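# Session four: building and using the hand gripper

Notes to go with the evening at the Ayele workshop, for those of you who were there and the several who wrote to me afterwards asking what they'd missed. Please bring these along next time, because we shall carry straight on from where they stop.

## Where we had got to

By the end of session three most of you had a frame, two fingers and a trigger that moved them, more or less together. Khanyisile's closed beautifully and then wouldn't open again, which we traced to the return spring being hooked over the wrong post (the drawing is my fault, and a corrected one is pinned up by the drill press). If yours feels stiff, look there before you start filing anything.

I should say again why we're building a gripper to hold in the hand before we build one for the arm. The fingers are the same, the pads are the same, and you learn a tremendous amount by feeling through your own wrist what the thing is doing when it touches something. Once it's bolted to the arm you lose all that, and you're left staring at numbers on a screen wondering why the sponge keeps shooting across the room.

## The pads

Bare fingers are slippery. They'll pick up a wooden block if you squeeze hard enough, but anything soft will bulge out at the front and pop free. So each finger wants a pad on its inner face, glued flat, with the edges pressed down well.

1. Rub the inner face of the finger with fine sandpaper until the shine has gone.
2. Wipe it and let it dry. Do please let it dry, I know it's dull.
3. Cut the pad a touch large, glue it, clamp it overnight, then trim.
4. Close the fingers on a strip of paper and pull. It should drag evenly from top to bottom. If it slides out at one end, your pads aren't meeting squarely.

Petronella asked whether thicker pads are always better. Up to a point they are, but a very thick pad rolls sideways under load and then the object tips. I'd rather you had a thinner one that sat true.

## Picking up soft things

Now to the part everyone enjoys, which is raiding the oddments pile and putting things into a box. A foam block is the one to begin with. It forgives you if you come in crooked, it shows plainly how hard you're squeezing, and it does no harm to anybody if you drop it. Come at it with the fingers well open, one on each side, and close slowly until the foam just begins to give. Then stop! Almost everyone goes on squeezing, and a finger's force on foam rises very quickly after that first bit of give. 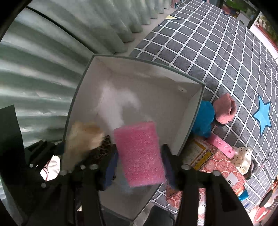 Letting go deserves just as much care as taking hold. Bring the object over the opening, lower it inside the walls if there's room for your fingers, and open them gently. Foam has a way of clinging to one pad when the other has already let go, and if you fling the trigger open you'll find it leaves sideways. Ntombi got round this by pausing for a breath at half open, and I've since caught myself doing the same.

Plush things and pieces of cloth are a different matter altogether. They have no proper sides to grip, so you must pinch up a fold, and the fold you choose decides how the rest hangs. A long piece pinched at one corner will trail over the rim on the way in. Pinch it nearer the middle and it mostly follows along.

## Our figures so far

We pooled everyone's tries with soft objects and came to 780. Of the 200 with foam on the finished pads, 105 went in at the first attempt, without a second grab or a nudge against the rim. I had hoped for more, and Precious suspects our trigger travel is too short, so that we're never opening wide enough to begin with. She may well be right. We'll lengthen the slot on one gripper and leave the others alone so that there's something to compare.

## Before next time

- Trim your pads and do the paper test again.
- Check every screw along the mechanism. Snug, please, and no tighter.
- Practise ten slow pick-ups with something soft, and write down which ones slipped and on which side.
- If you want a spare spring, put your name on Nosipho's list by the kettle.

We start at seven, and the glue will be out from half past six for anyone who needs to redo a pad.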